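4. Testing of the Brake Pads

The test programme compared two sets of front disc brake pads, supplied by Trisolar and Vemia, on the department's Kita bench rig. Both sets were bedded in according to the supplier's instructions before any reading was taken. Each pad was then subjected to 21 stops from a fixed disc speed, with the disc allowed to cool between stops.

Disc temperature was recorded at the outer face. The Trisolar pads reached a peak of 195 degrees Celsius, and the Vemia pads remained around 20 degrees below this figure. Pad thickness was measured at 3 points before and after each series. Wear was slightly uneven on the Trisolar set – the trailing edge lost more material than the leading edge – and this was attributed to stiffness in the caliper slide pins.

The pins were cleaned and greased in December, and the series was repeated using the procedure set out in the Paracha workshop manual. The difference between the two edges was smaller in the second series.
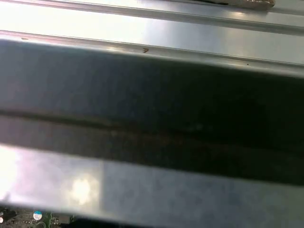 The group therefore recommends that slide pin condition be checked before any future comparison of pad wear, and that the results of the first series be treated with caution.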